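Chapter 4
Who Decides? Federalism and the Limits of Central Power

Chapter outline
4.1 One country, several governments
4.2 Dividing the work
4.3 When governments disagree
4.4 Money and control

Most people deal with three or more governments in the course of an ordinary week and give little thought to which is which. The road outside the house may belong to the town. The school at the end of it is run by a district, under rules written by the state. The tax taken out of a paycheck goes mostly to the national government, and some of it comes back later as a grant to fix the road. A system in which power is shared in this way, with each level having some authority the others cannot simply take away, is called a federal system.

Chapter 3 looked at how power is divided within a single government, among those who make the laws, those who carry them out, and those who judge disputes under them. This chapter is about a different kind of division. It asks which government gets to act in the first place.

4.1 One country, several governments

Political scientists usually sort countries into three groups. In a unitary system, the national government holds final authority. It may set up regions, counties, or cities and let them run a great deal of daily business, but what it has handed out it can take back by passing a law. In a confederation, the member states keep final authority and lend some of it to a central body, which often cannot tax or enforce its own decisions. A federal system falls between the two. Both levels draw their authority from a constitution, and neither can abolish the other.

The lines between these groups are less clear in practice than on paper. A unitary country may leave its regions alone for so long that no national leader would dare to interfere. A federal country may have a central government so well funded that the states follow its lead on almost everything.

Consider the case of Drultdale, a model state we will return to throughout this chapter. Drultdale has 58 counties. The largest, Huet, contains the state capital. The smallest, Zistimis, has 3,000 residents and a single high school. Both send delegates to the same state legislature, and both must meet the same state rules on food labels, building safety, and the sale of goods brought in from abroad. A shopkeeper in Zistimis who sells imported snacks is answerable to national customs law, a state health code, and a county business license, all for the same shelf.
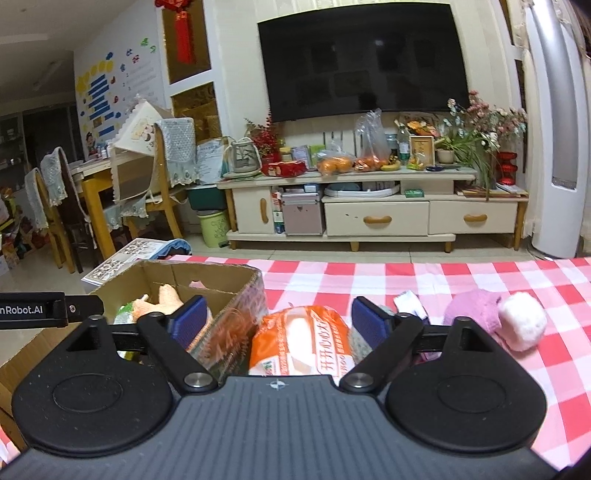
4.2 Dividing the work

A federal constitution has to say who does what. There are several ways to go about it. One is to list the powers of the national government and leave everything else to the states. Another is to list the powers of the states and leave the rest to the center. Some constitutions use two lists, and add a third for shared matters.

Powers that belong to the national government alone are called exclusive powers. Coining money and making treaties are common cases. Powers that both levels may use are called concurrent powers. Taxation is the most important of these. Powers kept by the states are called reserved powers, and they tend to cover schools, policing, land use, and local elections.

No list is ever complete. The people who wrote the older constitutions had no reason to mention air travel or data privacy, and courts have had to decide where such subjects belong. Those decisions have often moved power toward the center - though not always, and not in every country.

In Drultdale, the Sturkutance River gives a good picture of the problem. It crosses 30 miles of farmland before it leaves the state. Water rights are a state matter. Shipping on the river is a national one. When the state legislature voted to build a dam, 64 members in favor, the national government objected that barges would no longer be able to pass. Each side could point to a clause in the constitution. Section 4.3 follows the dispute through the courts.

Key terms
unitary system
confederation
federal system
exclusive powers
concurrent powers
reserved powers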